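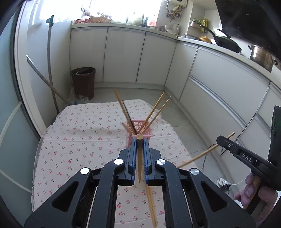

체리 무늬 천 위의 나무젓가락

발표 메모: 플롬데일(Flomdale) 지역 구술기록 사업의 운영과 자료 관리

슬라이드 1. 범위
오늘 다루는 것은 수집 이후의 절차. 면담 기법은 제외함. 대상 자료는 옛 핌스카(Fimska) 통조림 공장 종사자와 인근 주민의 구술, 그리고 함께 기탁된 사진과 문서. 질문은 슬라이드 5 뒤에 한 번, 끝에 한 번 받음.

슬라이드 2. 자료 현황
구술 녹음 89건. 스캔한 사진과 문서는 약 2000점. 녹음 가운데 74건은 녹취록 검수까지 완료. 나머지는 음질 보정 또는 구술자 확인 단계에 있음. 건수는 면담 회차가 아니라 구술자 기준임을 말할 것. 지난번 발표에서 이 부분에 혼동이 있었음.

슬라이드 3. 동의서 구조
동의서는 두 장. 첫 장은 녹음과 보존에 대한 동의, 둘째 장은 공개 범위. 공개 범위는 전체 공개, 열람실 한정, 기한부 비공개로 구분함. 둘째 장이 없는 초기 자료는 모두 열람실 한정으로 처리했음. 유족이 범위 변경을 요청하면 원 동의서는 폐기하지 않고 변경서를 덧붙임.
(여기서 양식 견본을 화면에 띄움. 서명란은 가림 처리된 판을 쓸 것.)

슬라이드 4. 파일 규격
보존본은 WAV, 48kHz, 24비트. 열람본은 MP3. 사진 스캔은 300dpi를 하한으로 하고 소형 인화물은 해상도를 올림. 보존본은 편집하지 않음. 잡음 제거와 구간 삭제는 열람본에만 적용하고 작업 내역을 메타데이터에 남김. 체크섬은 입수 시점에 생성, 반기마다 대조.

슬라이드 5. 목록 기술
공장 내 부서명이 시기마다 달라 통제어휘가 필요했음. 예: 구술자들이 말하는 '아랫칸'은 세척장을 가리키기도 하고 포장장을 가리키기도 함. 원어는 녹취록에 그대로 두고, 목록에는 표준 명칭과 시기를 병기. 시기를 특정할 수 없으면 비워 둠. 추정 연도는 대괄호로 표기.
질문 받기. 5분 이내.

슬라이드 6. 녹취 원칙
사투리와 반복은 유지. 의미 없는 간투사는 삭제. 제삼자의 건강, 채무, 가족사에 관한 발언은 검수자가 표시하고 구술자에게 다시 확인함. 확인이 안 되면 해당 구간은 열람본에서 제외. 자동 전사는 초벌에만 사용. 지명과 기계 명칭에서 오류가 집중됨.

슬라이드 7. 협력 기관
하드 사본과 인쇄물은 잔다노(Jandano) 문서고가 보관. 디지털 사본은 본 사업 서버와 문서고에 각각 한 벌. 순회 전시는 아부바카르(Abubakar) 회관에서 시작함. 전시 패널의 인용문은 전체 공개 자료에서만 뽑았음. 패널 문안은 구술자 교정을 거침.

슬라이드 8. 남은 문제
기탁 사진의 저작권자 불명 건. 카세트테이프 원본의 재생 장비 확보. 비공개 기한 만료 알림은 현재 수기 대장으로 관리하며, 9월에 목록 시스템으로 이관할 예정. 예산 질문이 나오면 보존 용기와 저장 매체 비용만 답하고, 인건비는 사무국 문의로 돌릴 것.

배포물: 동의서 양식, 메타데이터 항목표, 부서명 대조표.
메모 최종 수정: 8월 16일 월요일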